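Ranard handheld rig: pre-session safety checklist, Kioko bench
Filled in by Kiprono Obura, July round
Location: Zurnisholm, ground floor

Comments are mine. Add yours underneath, please don't overwrite!

1. Fingers and joints on the gripper
Result: OK
Comment: Every segment moves freely and springs back the way it should. I ran my thumb over the edges of the plastic and found one burr, filed down on the spot. The new joints are a joy, so much smoother than the spring set, and it shows in the examples too: the closing motion comes out clean.

2. Mounting plate and bracket screws
Result: OK after tightening
Comment: Two were a quarter turn loose. Check these again at the halfway break. A plate that shifts by a hair spoils every example recorded after it, and we only notice at replay.

3. Pistol handle
Result: OK
Comment: No cracks, no play. Smaller hands may want the grip wrap from the drawer.

4. Cables along the arms
Result: OK, watch this one
Comment: Leave enough slack for a full reach before you start. Nothing looped over the wrist, nothing pulling at the connector. If you feel a tug, stop and re-route, even if the example was going beautifully.

The slack matters more now that we're doing the longer tasks. We closed the last round with 786 usable examples out of a target of 700, and I'm still grinning about it. The next target is 2000, so the bundles will be flexing a great deal more.

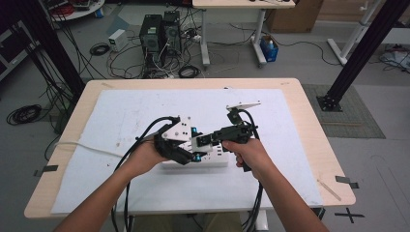 With that many repeats, tired forearms become a safety item as well. Swap operators every 12 examples. I know it breaks your rhythm, and I know you want to finish the batch (so do I!), but grip gets sloppy before you feel it, and the model learns sloppy grips just as happily as good ones.

5. Floor cables
Result: ACTION NEEDED
Comment: Coils to be moved out of the walking path and loose runs taped down before the next session. Kestitz has the wide tape.

6. Computer towers
Result: OK
Comment: Fan grilles brushed, nothing blocking the airflow. Keep drinks away from them.

7. Table and board
Result: OK
Comment: Board sits flat. The gray smudges don't wipe off, and I've stopped trying. Clear stray bits off the surface between tasks.

8. Stop routine
Result: OK
Comment: Practiced twice with both operators. Say "stop", set the devices down, hands off, then talk. Mark the example as rejected and go again. A rejected example costs us very little.

Cleared for use once item 5 is done.
K. Obura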